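Kettle Community Help > Writing and Faith > Blogging

Should I write a separate "faith free" version of my posts for a general newsletter?

Posted by Ladan Esfahani

Hi everyone, I've been reading here since September but this is my first time posting, so please be gentle! I keep a small blog where I write about caring for my mother, and prayer comes into it a lot, because prayer is how I get through the evenings. A regional newsletter for caregivers called Werberg has asked if they can reprint one of my posts every month. I was thrilled, until the editor (who is a lovely person, I want to be fair to her) asked if I could trim the Bible verses and keep each piece under 2000 words.

The word count I can manage. The verses I'm stuck on. I tried it with one post, the one where I sat in the hospital parking lot reading Psalm 42, and once I took the psalm out there was nothing left but me sitting in a car. I do want to reach people who would never come to my blog, though, and I know some of them have been hurt by church and would stop reading at the first verse.

Has anybody here written for both kinds of readers? Did you keep two versions? And did you tell your regular readers about it? I worry they would feel I was hiding something.

Yanling Wan

Welcome, Ladan! I'm so glad you finally posted, and I'm sorry about your mother. I took care of my father-in-law for three years, and I remember those evenings very well.

I did keep two versions for a while, when I was writing for a little magazine called Brusolen. I'd write the real one first, then save a copy and go through it taking things out. I think it made me a worse writer, to tell you the truth, since I started the real ones already knowing what was going to be cut, and I'd hold back a little in those too. After 13 months of that I wrote to the editor and asked if I could send her different pieces instead of trimmed ones.

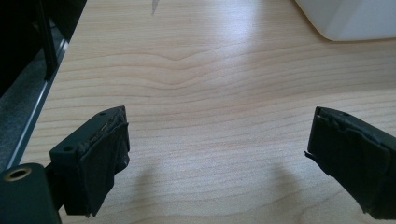 She said yes right away, and I wished I had asked sooner. So now, when something happens and God is right in the middle of it, it goes on my blog and stays whole. When I have something practical to share (how to get a stubborn man to drink more water, what to pack for a long appointment), that goes to the magazine, and if a line about praying slips in because I really was praying, I leave it. She has asked me to take one out exactly once, and we talked it over on the phone and ended up keeping it.

I'd leave the parking lot post alone. Maybe ask your editor what worries her, too. Mine didn't mind me mentioning my faith at all, she just didn't want readers to feel they were being told what to do. Quoting a psalm because it kept you company in the car is pretty different from quoting it at somebody. You could even put one sentence of it in your own words and see what she says.

As for your regular readers, I mentioned it in a short note at the bottom of a post and got the kindest comments. One lady asked for the link so she could send it to her sister. Please come back and let us know what you decide!

asix_gardenpath

I would just link to the full post at the end of the short one. Check that the newsletter allows links first, some don't. Also make sure you keep the rights to your own posts, get that in an email.

Ladan Esfahani

Thank you both so much. I wrote to her this morning and asked about sending a different piece, and I asked about the rights too, which I hadn't even thought of. The psalm is staying where it is on my blog. I'll post again when I hear back.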